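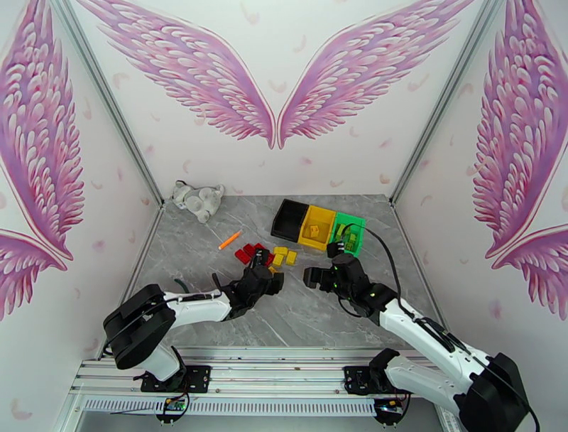
Brivari just raised again, anyone else on their Team plan getting nervous?

tinpot_ops
Saw this over coffee on Friday and my stomach dropped a little. Brivari (the uptime and alerting one, for anyone who hasn't used it) closed a new round and the blog post is all "moving up market" and "enterprise ready." We're a shop of 12 people and we've been on the Team plan since it was basically a beta. I love the thing! But I've been through this before with Rateck, where the money came in and nine weeks later our bill had doubled and the old plan was gone from the pricing page. Is anyone hearing anything from their account rep?

mossgrove
Congrats to them, I guess? I don't get the panic. Companies raise money so they can keep existing. I'd be way more worried about a monitoring tool that couldn't raise.

tinpot_ops
Sure, and I'm not mad at them for it. I just want to know if I should be budgeting for a move before March, when we renew.

kettleblack9
I asked support about it. Got a very polite non-answer, "no changes planned for existing customers at this time." The "at this time" is doing a lot of work there. We pay 900 a month and I've started exporting our check configs just in case. Takes an afternoon if you've got a lot of browser checks, because the export drops your retry settings and you have to put them back by hand (ask me how I know).

mossgrove
Wait, it drops retries? Is that on the old export or the new one?

kettleblack9
Both. The new one at least leaves a comment in the file where they used to be, lol.
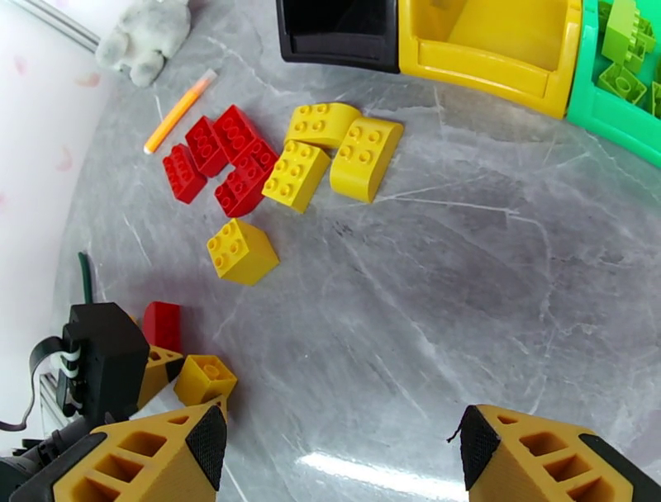 Anyway the part that bugs me more than price is the roadmap. I've had a ticket open forever asking for maintenance windows that repeat on a weekday, and every time they raise I get another email about AI summaries of my incidents. I don't need a summary. I was there. I was awake at 3 am for it.

palehorse_dev
Gonna disagree a bit on the summaries. We have people in three time zones and whoever picks up the morning shift reads the summary before anything else. It gets stuff wrong sometimes but it beats scrolling through a chat channel with 1797 messages in it, which is what we had after our last bad one.

kettleblack9
Fair, if you do handoffs I can see it. There's two of us and we sit next to each other.

dunlin
Long time Nuttall user here. If you're shopping around, it's ugly and the docs read like a tax form, but it has repeating maintenance windows and the price hasn't moved since I signed up. You host it yourself, so you'll need a box somewhere that isn't in the same place as the stuff you're watching. I had mine in the same rack for way too long and found out about an outage from a customer.

mossgrove
Self hosting your monitoring is how you end up monitoring your monitoring. Hard pass from me. Been there, had the second pager.

dunlin
I mean, you should be doing that with a paid one too? Brivari had that morning last spring where every check was green for an hour and none of them were running.

mossgrove
OK that one was bad, I'll give you that.

palehorse_dev
Has anybody tried Dolus? A friend's team switched and says the alert routing is great, but they bill per check run and I can't make their calculator give me the same number twice.

tinpot_ops
I did their trial! Routing really is nice, you can draw it out like a little flow chart. But yeah, we run a login check every minute from a bunch of regions and the estimate came out well over what we pay now. If you only check every ten minutes or so it might be fine.

Update for those who asked: my rep got back to me. She says we can lock our current price if we sign for two years. So now I have a whole different question, would you sign for two years with a company that just took a pile of money?

kettleblack9
One year, tops. And get the seat count in writing.

mossgrove
I'd take the two. You like it, your team knows it, and moving is a pain.

dunlin
With kettleblack9 on this. Also export your configs first either way.

tinpot_ops
Exporting tonight. Asking her about one year on Monday.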